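Skekwood Home Forum > Kitchens and Utility > Worktops and Sinks

Topic: Water getting under the drying rack and into the worktop joint

gritstone_pete
Posted Thursday, July 1, 2021

Square-edge worktop, 38 mm, chipboard core with a laminate face. Fitted by the previous owners, so age unknown. There is a butt joint 200 mm to the left of the sink cut-out and the drying rack sits directly over it. The front edge of the joint has started to swell. I can feel a ridge with a fingernail along most of the length, worst at the front.

The rack has no tray. Water runs off the plates, sits under the feet and finds the joint. I have been wiping it down twice a day since I noticed, and the ridge is no better.

Questions are whether the joint can be resealed without pulling the worktop apart, and what people use under a rack that doesn't hold water itself.

Hallam
Resealing a swollen joint only seals the water in. Chipboard that has blown does not go back. You can slow it down, nothing more. First thing is to move the rack off the joint and leave it a few weeks with the heating on low, then look again.

Check the underside as well. If the bottom face is soft around the joint bolts you are replacing it.

mrs_okell
I disagree with "nothing more". We had a ridge of under a millimetre on ours, dried it out over the whole of June with a small fan in the cupboard below, then ran joint sealant in from the top and clamped it overnight. Still flat enough that a glass doesn't rock on it. It depends how far the water has gone.

Hallam
A glass not rocking is a low bar.

mrs_okell
It is the bar I have. A new length was quoted at 659 fitted, and I was not paying that for something you can only feel.

gritstone_pete
Looked underneath. Bottom face is hard, no staining at the bolts. The bolts were not tight, though. I got most of a turn out of the front one.

Hallam
Don't tighten them until it has dried. If you pull the faces together with swollen board in between you will crush the edge and the laminate will lift.

lowdoor
Slope matters more than the sealant. Put a level front to back by the sink. Mine fell towards the front edge by 3 mm across the depth, so everything ran away from the sink and along the joint. I packed the front of the base unit and the problem stopped. No tray needed.

gritstone_pete
Level says it falls slightly left, towards the joint. I can't easily repack because the units are scribed to the floor and tiled up to.

Tomás Azevedo
Then use a tray with a lip and a spout, and set the spout over the sink. I have had a Prasik one for four years. It is moulded plastic with raised ribs, so air gets under the plates. The ribs collect limescale in a hard water area and it needs descaling every fortnight or so. The Gakport version is steel and has no ribs. It cleans more easily but the water stands in it unless you tilt it, and the rubber feet are all the same height, so you have to shim the back pair.

lowdoor
Second the point about shimming. Two layers of self-adhesive felt under the back feet did it here, but felt soaks up water. Use rubber.

mrs_okell
Is there any case for a mat? I keep seeing microfibre ones recommended.

Hallam
No. A mat is a wet cloth left on a worktop all day. It is worse than bare laminate because you can't see what is under it.

mrs_okell
It is fine if you hang it up after each wash. I have used one for years, though admittedly nowhere near a joint.

Hallam
How many people hang it up after each wash?

gritstone_pete
No mat, then. I would forget.

On the rack itself, the present one is coated wire and the coating has split at the welds. There are rust spots on the laminate where the feet stand. Does anyone have a material preference? A decent stainless one from Ragab is more than I wanted to spend, and the reviews mention rust on those as well.

lowdoor
Stainless racks rust at the welds if the welds were not cleaned up after fabrication. The tubing is fine. Look closely at the joints before buying and bring it back if they are brown or dull. Coated steel is acceptable provided the coating is thick and the feet have proper caps. Once the coating is broken, water creeps along beneath it and you only see the damage when it flakes.

Aluminium doesn't rust but it marks, and it goes grey with dishwasher tablets or anything alkaline.

Tomás Azevedo
Agree on the foot caps. Most of the marks I have seen on worktops come from a missing cap. You can buy them by diameter. Measure the wire with calipers, because a cap one size up falls off when it gets wet.

fenwick_b
Whatever the material, I would go for an open frame. The solid-sided ones dry slowly and gather dirt in the corners. Black metal, open, rectangular is the sort I mean: 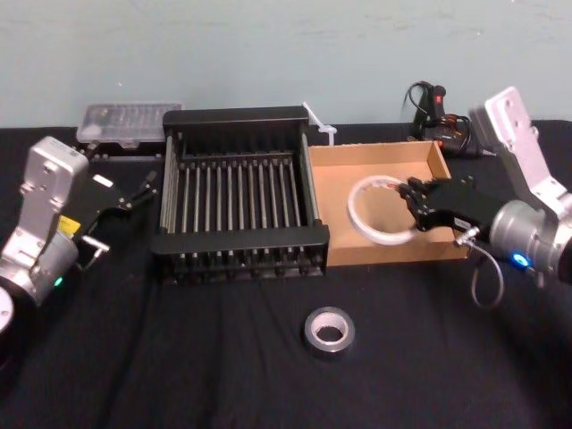

Hallam: open frame is fine for drying but it does nothing for the joint, as every drop goes straight through to the worktop. He still needs the tray, and the tray needs to be larger than the rack on all four sides or the plates at the ends drip outside it.

fenwick_b
I wasn't suggesting it in place of a tray. A closed rack on a tray is two things to clean and neither dries.

mrs_okell
Larger on all four sides is asking a lot of a small worktop. Larger at the ends is enough if the plates stand across the rack.

Hallam
Until someone puts a saucepan on top.

gritstone_pete
Right. The rack has gone to the other side of the sink for now, on a baking tray tipped with a strip of rubber at the back. It drains into the bowl. The joint is bare and I have a fan in the cupboard, on a timer, a few hours each evening. I marked the high point of the ridge in pencil and laid a steel rule across it so I have something to compare against.

Plan is to leave it four weeks, nip up the bolts, then sealant. If the ridge is still there I will price a new length.

lowdoor
Degrease the joint before the sealant goes in. Isopropyl on a lint-free cloth, wiped one way along the joint. Washing-up liquid residue is what stops it sticking, and next to a sink there will be plenty.

Hallam
And check the silicone behind the tap while you are at it. If water is getting in there the joint will never dry out, fan or no fan.

gritstone_pete
Silicone behind the tap is lifting at one corner. I can get a feeler gauge under it. That will be cut out and redone this weekend, before anything else.

Thread views: 1,579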